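About Mesis

Mesis is a facilities and support company with 583 client sites, one head office and a kitchen tap that we have been meaning to look at. Our clients are care homes, sheltered flats, small hotels and the sort of serviced apartment where you are never sure who to ring about the boiler. They ring us. We clean, we check, we fix what we can and we book somebody else for the rest.

For most of our history this was done by people with vans, keys and clipboards. It is still done by people with vans and keys. The clipboards have gone, and a good part of this page is about what came in their place, mostly because every new client asks and every new starter worries.

How we got here

The company was set up by Valquíria Vasconcelos and Wiebke Nolte, who had worked together at a much larger cleaning contractor and disagreed with it on nearly everything. Valquíria ran night teams. Wiebke did the rotas, which at that firm meant being shouted at by telephone from six in the morning. They left in the same week and took no clients with them, which their solicitor thought was wise and their bank manager thought was not.

The first contract was a row of sheltered flats in a town neither of them had visited. The second was the hotel they had stayed in while doing the first. Growth after that was slow and then suddenly too quick, and there was one December when Wiebke was doing the rota on the back of a takeaway menu because the printer had been lent to a client. We still have the menu. It is not framed, whatever the sales team tells you.

What we automate

Three things, at the moment.

The rota is the first. It is built overnight by a program called Brindia, which knows who can drive, who has which keys and who must never again be sent to the same building as whom. Brindia produces a rota by five in the morning. A person then reads it and changes it. In the early days that person changed nearly all of it, and there was a certain amount of gloating. These days it is a handful of lines, and the gloating has moved on to other departments.

The second is floors. We have floor-cleaning robots at our larger sites, for corridors, dining rooms and lobbies. All of them are called Trevor. This began as one machine's name and spread, so a site report may tell you that Trevor is charging, Trevor is stuck behind the piano and Trevor has finished the east wing, and all three will be true. Attempts to introduce numbers have failed.

The third is room checks, and it is the newest. Noltero is our system for moving a machine round a furnished room, noting what needs doing and carrying small things to where they should be. It is named after Wiebke, who was on leave when the vote was held. Noltero does its learning in simulated rooms on a computer, where it can drive into a sofa all afternoon at no cost to the sofa. It then comes out to a small number of real flats, with a member of staff beside it and a hand near the stop button.

We don't automate talking to residents, deciding whether someone seems unwell, or handling complaints. A previous telephone system did have a go at complaints. It is the subject of most of the complaints we received that year.

What it has changed for our people

You will have read elsewhere that robots free people up for more rewarding work. We have said it ourselves, in a brochure, and the night team at one of our care homes pinned the page up with the word "rewarding" underlined. So we will try to be more exact.

Some work has gone. Long corridors are no longer mopped by hand at our larger sites, and the evening shift there is shorter than it was. We made no one redundant over it, but we did not replace everybody who left, and people noticed. Those who stayed spend more of the shift in bedrooms and bathrooms, which is harder on the back than a corridor and a good deal harder on the patience. We put the hourly rate up in the second year of the machines. The staff view, put to us firmly, is that it should have gone up in the first. They were right and it was backdated.

Some work has appeared. Somebody has to pick up the chairs before Trevor starts, empty him afterwards and cut the hair out of his brushes. None of this was in the supplier's presentation. It is now in the job description, with time set against it.

And some work has changed its shape. Asif Soomro joined us as a window cleaner and is now our robot supervisor for the southern sites. He says the main difference is that windows did not send him messages at night. He has since been given a phone that switches itself off at eight, and a deputy.

Anyone whose job is altered by a machine gets 16 hours of paid training before the machine arrives. We used to do it afterwards. By then the machine had usually acquired a nickname that could not be repeated in front of the client.

How a new machine joins a site

Staff at the site see it working for a week before anyone signs anything, and they can say no. Four sites have. Two of those later changed their minds, one has carpets that would defeat a tank, and the fourth simply prefers Maureen, as do we.

After that there is a trial month in which nobody's hours are touched. At the end of it the site team writes the report, in whatever style they like. The best so far came as a single page headed "Things Trevor Has Eaten".

Cameras are the question we are asked most. The machines that need to see in order to steer do not keep what they see, and no manager may use a machine to check on a colleague. That rule is in the contract of employment. One manager did ask, early on, whether there might be exceptions, and he is now very happy in another industry.

The practice rooms

Noltero's homework is run by Nam-gil Lim, who used to design levels for computer games and finds our rooms restful by comparison. His team builds flats on screen and fills them with the sort of belongings people have. The cleaners review each one and tell him where he has gone wrong. They are thorough. An early flat was sent back because nobody could have opened the oven without first moving the bed.

Laiba Usmani leads those reviews. She has cleaned more living rooms than the rest of the company put together, and has strong views on what makes one awkward. Shiny floors are on her list, as a bright patch of light on glossy wood can look to a machine like a spill, or a hole, or nothing at all. So are throws left in a heap on a sofa, and anything glassy that you can half see through. Her list is taken seriously and is kept in a shared document called Grievances.

The room below has a good many of her favourites in it: two kinds of wood floor meeting in a straight line, glare to one side, a white sofa with a rumpled throw, and a glassy grey table with a small gold-yellow kettle on it. Nam-gil is proud of the kettle. Laiba would like it noted that whoever put a patchwork cover with numbers on it against that wall has never had to wash one. 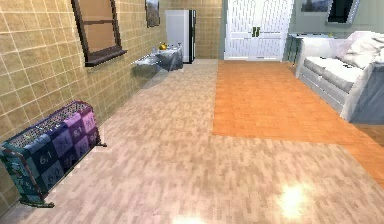 Who we are

Valquíria is still managing director and still does one night shift a month, unannounced, though the teams always seem to know. Wiebke runs operations and has the final word on Brindia's rotas. She reads them with a pencil. Asif looks after the robots in the south, Nam-gil the rooms that do not exist, and Laiba everyone's standards.

The rest of us are cleaners, fitters, drivers, key-holders and a finance department of great calm. Most of our supervisors began on the cleaning teams, and every office starter spends the first week on one, the software people included. They tend to come back quieter, with opinions about bins.

Working with us

We are usually hiring. You do not need to know anything about robots, and if you do, please don't open with it. We ask for kindness to residents, a reasonable relationship with alarm clocks and a willingness to report problems while they are still small. Driving helps. Vacancies are on the jobs page, with the pay printed beside each one.

If you are thinking of becoming a client, come and see a site like yours first. We would rather you asked the cleaners than us. They'll be more candid, and the tea is better.

Page last updated 31 October 2025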